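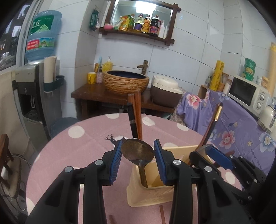 Besteckköcher auf dem runden Tisch, Löffel und Holzgriffe

Liste: Haushalt und Küchenorganisation
Betreff: Re: Besteckköcher, Sortierung und Standfläche
Datum: 25. Januar 2021

Am Vortag wurde auf der Liste geschrieben:
> Ich suche einen Köcher für Kochlöffel, Stäbchen und Suppenlöffel
> gemischt. Mein jetziger (Zernow, Blech, rund) kippt, sobald mehr
> als zwei lange Teile auf derselben Seite stehen. Abtropfschale
> ist vorhanden, stört aber. Lohnt sich Kunststoff? Und sortiert
> ihr nach Länge oder nach Material?

Zur Standfläche: Entscheidend ist der Fuß, weniger das Gewicht. Unser Köcher ist aus cremefarbenem Kunststoff, hoch und rechteckig, mit ausgestelltem Sockel. Leer wiegt er 263 g auf der Küchenwaage. Die langen Griffe lehnen schräg heraus, ein dunkler mit goldfarbenem Ring ziemlich steil. Gekippt ist er bei uns bisher nicht. Einen Blechköcher von Lukoševičius hatten wir bis August in Gebrauch, der hatte dasselbe Problem wie deiner.

Zur Belüftung: Die Wand hat Reihen kleiner herzförmiger Ausschnitte. Über das Dekor kann man streiten, vorn sitzt zusätzlich ein großes erhabenes Herz. Als Lüftung reicht es. Reinigen lassen sich die Ausschnitte nur mit einer schmalen Bürste, Wasser allein löst die Ränder nicht.

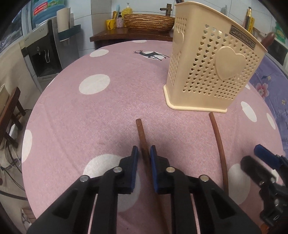
Zur Sortierung: nach Material, innerhalb des Materials nach Länge. Ablauf bei uns:

1. Alles herausnehmen und auf dem Tischtuch auslegen. Dünne Stäbchen zuerst, sie rutschen sonst zwischen die Griffe und sind schlecht zu greifen.
2. Stäbchen paarweise nach Länge abgleichen. Einzelne kommen in die Schublade.
3. Holzgriffe nach hinten stellen, Metall nach vorn. Holz nach dem Spülen 30 Minuten liegend trocknen lassen, erst dann einstellen.
4. Löffel mit der Laffe nach oben. Bei schmalem Stiel nimmt das kaum Platz weg.

Unser Tuch ist rosa mit großen weißen Punkten. Dünne braune Stäbchen sieht man darauf sofort, auf dem dunklen Holz der Anrichte dagegen schlecht. Wer auf einer ähnlich dunklen Platte sortiert, sollte etwas Helles unterlegen.

Noch zum Innenmaß: Der Einsatz von Skistivent, der hier im Archiv unter »Randurura« (Beitrag 31) besprochen wurde, ist fast 2 cm zu breit und passt nicht. Ein Trennblech ist bei der rechteckigen Form auch nicht nötig.

Kannst du den Durchmesser deines Blechköchers am Boden und am Rand nachmessen? Bei zylindrischer Form würde ich einen breiteren Untersetzer ankleben, bevor du etwas Neues kaufst.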